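Search tutorials
Search
All topics

How to move a small app from polling to webhooks

By Mahnaz Nazari
June
41 comments · 70 shares

When I joined the team at Fitport, our booking app asked the payment service for news every few seconds. Is the payment ready? No. Is it ready now? No. This method is called polling, and it is fine for a first version. But one morning our log showed 433 requests for a single order, and only the last one gave us something useful. So we decided to change to webhooks. I write down the steps we followed, in the order I would follow them today.

Before you start

You need an app that can receive HTTPS requests from outside, a database, and access to the settings page of the service that will send the events. I suppose that you can already write a simple route in your framework. The language is not important, and I use plain words in place of code where it is possible.

Step 1. Make a list of the events you need

Most services offer many events. Do not subscribe to all of them. Our payment service, Waltisum, has 21 event types and we use four. Write for each one what your app must do when it arrives. If you cannot write this sentence, you do not need the event yet.

Step 2. Create the endpoint

Add one route which accepts POST requests, for example /hooks/payments. At first it should do only two things: save the full body of the request in a table, and answer with status 200. Please resist the wish to put the business logic in this place. The sender waits for your answer, and if you are slow it will think that you failed and will send the same event again.

The table can be very simple:

id
event_id
event_type
body
received_at
processed_at

Put a unique index on event_id. It will help you in step 4.

Step 3. Check the signature

Anybody who finds your address can send false events to it. For this reason the service signs each message with a secret key, and you must calculate the same signature and compare. Use the raw body for the calculation. My colleague Vicente Henríquez lost an afternoon on this point: our framework parsed the JSON first, changed the spaces, and the signatures never matched. Compare with the constant-time function of your library and keep the secret in an environment variable.

If the signature is wrong, answer 401 and do not save anything.

Step 4. Process every event only once

The same event can arrive two or three times. With the unique index, the second insert fails, and you can catch this error and answer 200 as usual. A background worker then reads the rows where processed_at is empty, does the work, and fills in the time. Make the work and the update in one transaction if both are in the same database.

Also, do not trust the order. A "refunded" event can come before the "paid" event. When we receive an event, we ask the service for the current state of the payment and save that state.

Step 5. Keep the old polling for some time

Do not delete the polling code on the first day. Change it to run once per hour and let it write a line in the log each time it finds a payment that the webhook missed.

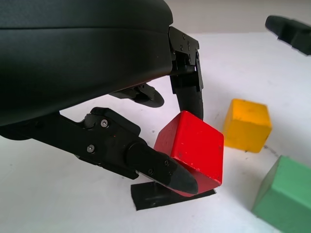

In our case this log had two lines in the first week, both from a deployment when the server was down too long. After that we moved the job to once per night, and it still runs.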